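Gristham Sports Kit Loan – Frequently Asked Questions

How should kit be returned?
Clean, dry and folded. Shorts are to be laid flat on a table, bed or sofa seat, with the waistband smoothed before folding, as gathered elastic creases the cloth.
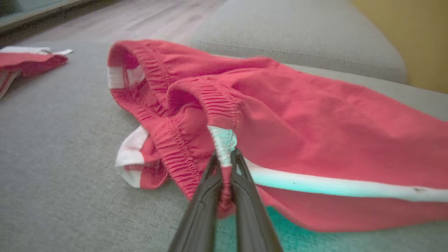
One borrower wrote to ask whether red items with white trim may go in with other colours. They may not. Please wash them separately.

What is the charge for a lost item?
Borrowers are charged 425 pence for each item not returned by the end of May.

How do I fold the longer items?
Fold lengthwise into a strip, then turn in the ends.
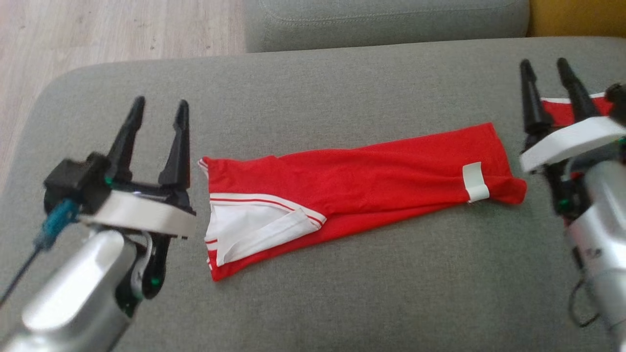
Strips should then be placed in the bag supplied – no more than 20 to a bag – and handed in at the Cladow Road desk.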